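Workbench tips: looking after beads, wire and thread

Tips for anyone who makes jewellery at home and would like to spend less time hunting for things. Most come from my own bench, a few from readers.

Storing seed beads

Keep each colour in its own screw-top tube and write the size and the supplier on a paper label inside the tube. Labels stuck on the outside rub off in a drawer. If you buy in bulk, decant only what you need for the current piece and leave the rest sealed.

Beads from different batches of the same colour can differ slightly. I write the month on the label as well, so my last lot of size 11 greens says July. Wilma Vermeulen keeps one bead from every batch threaded on a card, which saves opening tubes to compare.
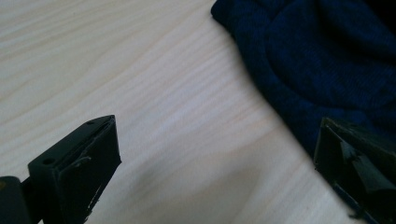
Straightening wire

Soft copper wire that has been on a small reel will hold its curve. Clamp one end in a vice, wrap a folded cloth round the wire and pull the cloth along it three or four times. Go slowly. The wire stiffens a little each time, so stop when it is straight enough to work.

For short pieces, nylon-jawed pliers do the same job. Steel jaws leave marks that are hard to polish out afterwards.

Offcuts go in a jam jar. I weighed mine before taking it to the scrap dealer and had 400 grams of copper, so it is worth doing.

Stopping beads from rolling

A bead mat is cheap and lasts for years. The foam-backed sort from Pesa is fine, and so is a square of fleece blanket pinned to a board.
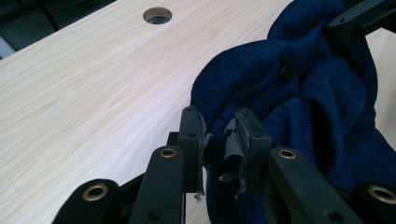 Needles and small findings are harder to keep hold of than beads. Put a magnet in a saucer and drop needles on it as you finish with them. Jump rings made of silver or brass won't stick, so give those a lidded tin. A desk with a round cable hole in the top will swallow a crimp or an earring back sooner or later -- put a strip of masking tape over the hole before you start. Knitwear is another trap, as ear wires hook into the ribbing and are bent by the time you get them out. I wear a cotton apron.

If something does go on the floor, stretch a piece of old nylon stocking over the end of the vacuum cleaner hose and hold it on with a rubber band. Run it over the spot on low power and tip what you have caught into a dish.

Cleaning pliers and cutters

Wipe the jaws with a dry cloth after each session. Once a month put one drop of light machine oil on the joint, open and close the tool a few times, and wipe off whatever comes out. Oil left on the handles finds its way onto thread and won't wash out of silk.

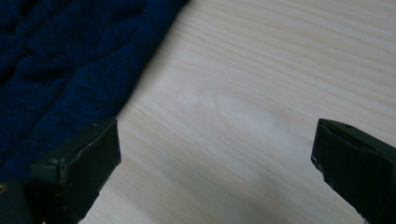
Cutters need a bit more care. Use one pair for soft wire and a different pair for memory wire, and tie a scrap of red thread round the handle of the second pair. One cut through memory wire with fine cutters will put a notch in the blades. Parvaneh Ghorbani sends hers away for sharpening, but mine cost less than the postage so I replace them.

Thread and needles

Cut thread at a slant and flatten the end between your nails before threading. If it still won't go, turn the needle round, as one side of the eye is often slightly wider. For a long necklace I cut no more than 1.5 metres at a time and join on more as I go.

Wax gets dusty. Scrape the surface with a blunt knife when it looks grey and keep it in a tin with a lid.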